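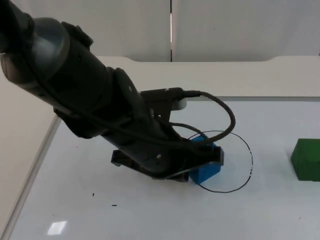
Blue block in the gripper, green one waiting at the right.

Can a robot arm sort small parts on a bench yet?
Posted by aken_bench

In our shop in Bevdale we put small parts into marked places by hand, 90 pieces in a tray. My boss asks if an arm can do this chore already. Blocks and a circle drawn with marker look easy to me, but our parts are oily and not all the same. Has anyone tried it for real work?

Wendell Mahmoud
Yes, with conditions. Ours places 70 trays in a shift if the parts come always in the same position. When they are mixed, a person must stay near. Please also check the cable. It should have enough free length for every turn of the wrist.

nistora8
no, buy better trays

usmani_k
I agree with Wendell. I would start with one kind of part and 20 pieces, and see how many fall.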